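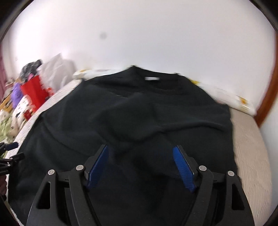 Why would anyone pay to have a gripper fold a sweatshirt for two weeks, one customer at Cuvemgate asked before signing with us. Cuvemgate had already bought the arms. The catalog gave payload, stroke and closing force, and all three looked fine. The customer's own view, a month later, was that the catalog had left out the only thing that mattered to them, how the fingers behave on cloth that won't hold still.

That question is a fair summary of what we do. Losness is a small test shop in Stotadley. We try out grippers, arms, cameras and controllers, compare them under the same conditions, and write down the results. We don't build robots and we don't sell them. Companies come to us when they have narrowed a purchase down to a few candidates, or when they have bought something and want to know why it doesn't do what they expected.

How we started

Losness began as a repair counter for pneumatic tools. People kept bringing in grippers with worn fingers and asking which replacement to get. We didn't know, so we began keeping notes. The notes became a binder, and the binder became most of the business. We stopped doing repairs altogether when we moved to the present building, although the old compressor came along and still runs.

What we test

Soft goods are the largest share of the work: clothing, bedding, towels, bags. Cloth is hard on a gripper. It wrinkles, it slides, and a finger that pinches one layer cleanly may pick up two layers the next time. For this work we like to start with hand-held grippers, the kind a person carries to the job. Two parallel fingers with textured pads, such as the blue ones we use on sweatshirts, will tell you a good deal about a grasp before an arm is ever involved. If a person holding the tool can't get hold of a hem with it, an arm won't do better.

We also compare:

Finger pads, by material, texture and how fast they wear
Wrist and overhead cameras, including wide-angle lenses
Arm controllers, mainly for delay and for how they recover after a stop
Cables and connectors, which cause more trouble than people think

Dark fabric gets its own set of trials. Black cotton gives a camera very little to work with, and a lens that does well on a printed towel can lose a fold completely on a plain black shirt. We run every camera on both.

How a comparison works

Each candidate gets the same tasks in the same order. A standard gripper comparison is up to 3,000 grasps per candidate, spread over our set of 19 garments. We use beds, tables and shelves as work surfaces, since a quilted bedspread gives under the fingers in a way that a bench doesn't. Between runs the pads are wiped and the screws are checked for tightness.

Every attempt is logged, including the ones that go wrong. The longest job we have done was for a laundry equipment maker and came to 3,776 logged grasps on a single pair of fingers. The pads were replaced once, and the report says when.

Results go to the customer as tables and video, with a short written summary on top. We will say which candidate we would buy. We will also say when the difference is too small to matter, and in that case we suggest going by price and delivery time.

The James rig

Most arm testing is done on James, our own test stand. It is a plain steel table with a mounting plate that accepts most of the smaller arms, and a rail above it for cameras. We have 2 of these stands now, built to the same drawing, so that a pair of candidates can be run side by side. Customers can rent time on James without ordering a full comparison – bring your own arm and your own controller, and we supply the garments and the logging.

Who pays

The customer who orders the test pays for it. We don't take payment from manufacturers to have their products included, and loaned equipment goes back when the job is done. If a manufacturer orders a test of its own product, the report says so on the first page.

Visiting

Customers are welcome to watch their runs. Tuesday is the usual visiting day, starting at 9 a.m. Please bring the mounting hardware for anything you want tested, and the manual if you have it. Parking is behind the building, next to the loading door.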